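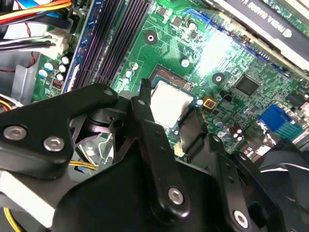 Reopening this ticket. It was closed in November as "operator setup error" and I don't accept that. The fault is that the gripper stops short of its taught position on the way down to the processor, holds there, then drops to a protective stop with a force limit message. Nothing in the setup has changed since Doreo signed it off. The long finger has its tip right up beside the processor, with memory slots on the other side of the socket and a Quadro card still in its slot, so I'm not keen on being told to "just raise the force limit and see".

Station: Gurkano cell, board strip-down, desktop cases
Reported by: Lech Rutkowska
Status: open (again)

What support suggested, and what came of it:

Re-teach the approach point. Done, twice, by two different people. The first 17 cycles ran clean, then the same stop at the same step. Support called this "improved". I'd call it 17 cycles.

Clean the wrist camera and redo the calibration. Done. Calibration passed. It also passed the day before, when the cell was stopping every few minutes, so I don't know what a pass is meant to tell me.

Glare. The remote engineer thinks light bouncing off the board is upsetting the position fix. There is a bright patch between the socket and the graphics card, I'll give him that. We turned the cell lamp down to 60 per cent and the fault came back before lunch. Could still be part of it. It isn't all of it.

Loose cables touching the arm. Tied back everything we could reach on the next case. No change.

Update, 14:20. Ran the arm with no case in the cell, same path, same speed. It stopped at the same joint angle. There was no board for it to press on and no glare to speak of, and the log still says force limit. Would someone please read that line before sending me the lighting guide again.

Update, 16:05. Reply from Ostrowski (they supplied the gripper) says the pivot is good for 4000 hours and ours is well under that. Fine, but that's a number off a sheet and no one has had the hub apart. With the power off and the arm locked, I can feel a tight spot when I move the finger by hand. It may be nothing. I'd like it checked by somebody who can say so in writing.

Until then the cell stays off for processor work. The Dallska line is taking those cases by hand.

Wanted from support: the raw force readings for the empty run, a spare gripper to swap in, and the reason the first ticket was closed without a visit.

Force limit left at level 2. Please don't change it remotely.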